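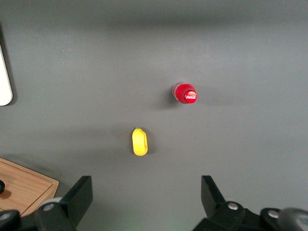 Arrumar a mesa: o que falta medir

Março de 2018

Quando alguém me pergunta se as máquinas já fazem tarefas domésticas, respondo com outra pergunta: que tarefa, em que mesa, e quem repõe os objetos no sítio quando a coisa falha. A resposta costuma estar na terceira parte. Uma taxa de sucesso de 90% numa bancada de laboratório pressupõe uma pessoa a dois metros, com as mãos livres.

Há algumas semanas que trabalho com uma tarefa curta, do tipo que qualquer pessoa faz sem interromper a conversa: pegar em artigos pequenos espalhados por um tampo, pousá-los num tabuleiro, ou abrir uma gaveta e guardá-los lá dentro. Uma garrafa de Coca-Cola, um limão, um armário de duas gavetas. O interesse está em que cada objeto falha de maneira diferente.

Comecemos pela garrafa. De pé, tem uma base pequena para a altura que tem, e basta um dedo da garra tocar-lhe antes do outro para a deitar. Deitada, rola. O planeador que usamos trata as duas poses como dois problemas distintos e tem razão em fazê-lo, mas a transição entre elas dá-se a meio de uma tentativa, quando o plano já está calculado. Um sistema que não volta a olhar depois do primeiro contacto fecha os dedos onde a garrafa esteve. Parece um erro de principiante e continua a aparecer em demonstrações de empresas com bastante dinheiro.

A perceção tem ainda a questão dos materiais. Superfícies brilhantes devolvem reflexos que o sensor de profundidade interpreta como buracos, e o plástico transparente praticamente desaparece da nuvem de pontos. Na prática, acabamos por confiar mais na cor do que na geometria. Funciona bem sobre um tampo cinzento e mate. Numa cozinha com azulejo, toalha estampada e sol a entrar pela janela, não apostaria nisso.

O limão é mais fácil, embora menos do que parece. É pequeno e oval, e uma garra de dedos paralelos tem de o apanhar perto do eixo maior ou ele escapa para o lado. Com força a mais, salta. A correção que deu melhor resultado foi banal: fechar devagar nos últimos milímetros e só levantar depois de a corrente do motor estabilizar. Custa tempo por ciclo, mas reduz as repetições, e uma repetição custa muito mais.

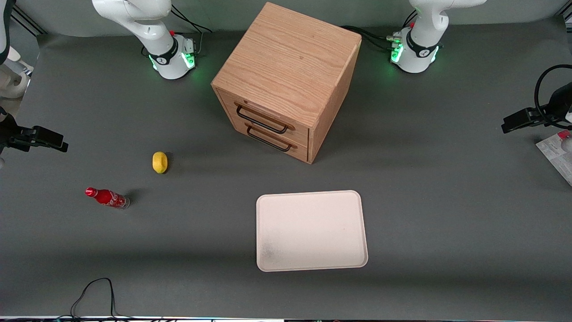

As gavetas são outro capítulo. Um puxador de barra oferece uma boa pega e uma péssima tolerância: se a direção da tração não coincidir com a da gaveta, esta encrava, e o braço, que não sabe que encravou, continua a puxar. O que acontece a seguir depende do que ceder primeiro. Se o armário não estiver fixo, desloca-se inteiro e todas as posições guardadas deixam de valer. A solução clássica é o controlo de impedância, com rigidez baixa nas direções laterais. A solução preguiçosa é colar o armário à mesa. Vi as duas em uso e a segunda é a mais comum.

Com dois braços, o problema muda de forma. Um pode segurar a gaveta aberta enquanto o outro deposita o objeto, o que evita sequências incómodas de largar e voltar a agarrar. Em troca, há um espaço de trabalho partilhado onde os dois se podem encontrar. O nosso escalonador resolve o conflito da maneira mais conservadora possível — um espera sempre pelo outro — e perde com isso boa parte da vantagem. A Meinir Bowen, que reviu o código comigo, defende que se devia reservar volumes em vez de turnos. Concordo, em princípio. Ainda não o fizemos.

Passemos aos números. O registo atual tem 1061 tentativas, contando todas as variantes da tarefa. Destas, 498 terminaram sem intervenção humana, ou seja, menos de metade. O limite por tentativa foi de 50 segundos e contei como falha tudo o que o ultrapassasse, mesmo quando o objeto acabou no sítio certo. Há quem ache o critério severo. Para uma pessoa que espera pela mesa livre, 50 segundos por objeto já é generoso.

As falhas distribuem-se mal. A preensão errada é a causa mais frequente, seguida da gaveta, e depois vem uma categoria a que chamei «outros» e que devia ter dividido desde o início: cabos que prendem, calibração que deriva, uma paragem de emergência premida por precaução. Quem só publica a taxa de sucesso esconde esta parte da tabela, que é a que interessa a quem pensa comprar.

Comparei notas com a Nerea Tejada, que faz avaliações de células de embalagem para a Winard. No chão de fábrica a conversa é outra, porque lá pode-se impor a posição do objeto: um gabarito, uma guia, um batente. Metade do trabalho dela consiste em retirar variabilidade antes de o robô entrar. Numa casa, ninguém aceita um batente na bancada para a fruta. A Jutateck tentou vender algo parecido, um tabuleiro com encaixes moldados, e a objeção dos primeiros clientes foi que arrumar o tabuleiro dava tanto trabalho como arrumar a mesa.

A minha posição, por agora: em ambiente preparado, com um conjunto fechado de objetos e supervisão, sim, a máquina arruma. Em ambiente doméstico, não, e a distância mede-se melhor em horas sem intervenção do que em percentagem de sucesso. O nosso melhor período seguido foi de 40 minutos. Terminou com uma gaveta encravada.

O próximo passo é repetir a série com a reobservação após o contacto ligada por defeito e com a categoria «outros» desdobrada em quatro. Mantenho o mesmo limite de tempo para que as duas séries sejam comparáveis. Se alguém tiver dados de abertura de gavetas com o armário solto, mesmo em pequena quantidade, agradeço que me escreva, de preferência com os registos de força em bruto e a indicação da frequência de amostragem.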